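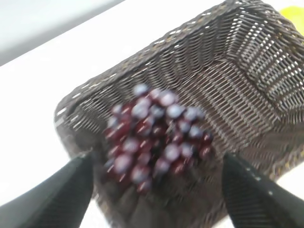 Grape news from the Hidbridge bench

Fruit month rolls on, and I've spent most of it with Pallik, our picking arm, and one brown woven basket. We're up to 3,049 recorded examples now (the target was 3,000, so cake was had!) and 58 of those came from a single afternoon with the dark red grapes.

I drive the arm by hand, bring the two black fingers down either side of the bunch, close, lift, put it down, and off we go again. Grapes are my favourite so far, and also the ones I swear at most – squeeze too hard and you've made juice, too soft and the whole lot slides back into the basket. Aksel Skov reckons the fumbles should stay in, as the model needs to see how a person recovers from one. I've kept 18 of mine, with some embarrassment.

We shift the basket round on the white table between goes so it doesn't just learn one spot. Oddur Kárason starts the training run on 4th November, and if you fancy a turn at the controls before then, drop me a line. Bring a snack, but please don't eat the grapes.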